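30th April

Last day of the no-waste, low-spend month, or whatever we settled on calling it, and I sat down after supper with the receipts to see whether I had saved anything. I have my doubts. I had my doubts on the first day too, but Arnaldo had read an article and was so pleased with it that I said yes before I'd looked at the sums.

The article said a household of two could knock a third off its food bill by shopping once a week from a list and never going in for "bits". It didn't say which household. I suspect one with a chest freezer, a car and no opinions about bread. We have a freezer drawer that won't shut if there are peas in it.

So, the sums. I did the big shops at Skudmont as usual, and the vegetables from Beyene on the corner, who doesn't give receipts unless you ask, and then looks at you as though you've accused him of something. I wrote his down in the back of the notebook when I remembered. I know I forgot at least once, the day of the leeks. Everything with a proper receipt went in the biscuit tin. Added up, the month came out a little under March. A little. One decent lump of cheese would close the gap, and we did without cheese for the best part of a fortnight, so I think I know where the saving came from.

Arnaldo says it still counts. I say I'd like to see what happens in May when we buy the cheese.

Then there are the loyalty points. I have 2768 of them on the Oveck card. At 3000 you get a voucher, and I have been "nearly there" since before Christmas. There was an offer this month of 1000 extra points if you spent a certain amount in one go, and I stood in the aisle working out what I'd have to put in the trolley to reach it. Washing powder, a big tin of coffee, two things of olive oil, and I'd still have been short. I put the whole lot back except the coffee. I felt very virtuous for as far as the bus stop and then I thought, well, we do need washing powder, and it was cheaper there. So I'll be paying full price for it at Skudmont next week on principle.

I don't believe in points. I believe they know to the penny what each one costs them and I don't. But I haven't cut the card up either, I notice.

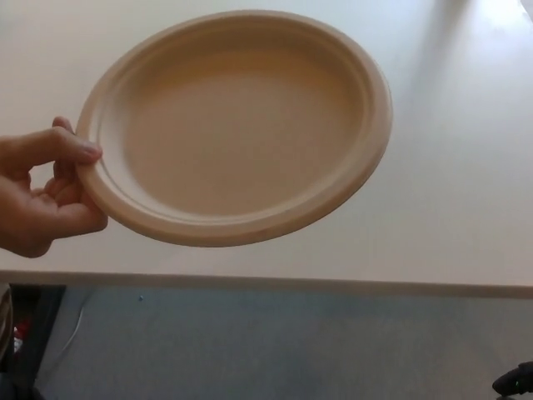
The other great experiment was the meal plan. Arnaldo drew it up on the back of a calendar page and it hung on the fridge for the whole month, and we kept to it for nine days, which I think is respectable. Day ten was meant to be lentil bake and neither of us could face it. I'd like to meet the people who know on a Monday sort of morning what they'll want to eat a week and a half later. We had eggs. After that the plan became more of a list of things that might happen.

What did work, and I'm writing it down so I remember, was cooking double rice and frying the rest the next night. Also the soup with the outside leaves of the cabbage, which I'd have put in the bin in any other month. Also buying one chicken and not two packets of thighs, though I'm less sure of that one. The chicken did us three meals if you call the last one a meal. It was broth with some carrot in it. Arnaldo called it a meal and then had toast at ten o'clock.

What didn't work was the Mekar own-label stuff. Everybody goes on about it being made in the same factory as the expensive sort. It may be the same factory. It isn't the same tin. The tomatoes were mostly water and I had to boil them for so long that whatever I'd saved must have gone up in gas. The tea we gave up on after one pot. I have used the remaining bags to stain a pillowcase I'd got blackcurrant on, and that came out rather well, so call it a draw. Their porridge oats were fine, I'll admit that. It's hard to ruin an oat.

I also kept a list of what we threw away, as the article instructed, and I'd expected to be shamed by it. Half a bag of salad, the end of a cucumber, some yoghurt that had gone fizzy, and a heel of bread I found behind the toaster and would rather not discuss. It didn't come to much. Either we were never as wasteful as I'd been told, or we ate things we shouldn't have. I had a funny stomach on the second weekend and I blame the hummus.

Arnaldo wants to carry on. He has got hold of another article, about putting the cash in envelopes, one for food, one for the bills and one for treats. I asked what happens when the food envelope is empty and the treats one isn't. He said you go without. I said I've been married to you for a long time and you would buy a sandwich out of the treats. He didn't deny it.

I've said I'll try it until the middle of the month and not a day longer, and that the Beyene money comes out of my purse as it always has. I'm not standing at his counter opening an envelope.

Still to use: two parsnips (soft), the jar of chutney from his sister, half a packet of suet, a great many lentils. Must buy: washing powder, bread, onions, bulbs for the landing. Cheese.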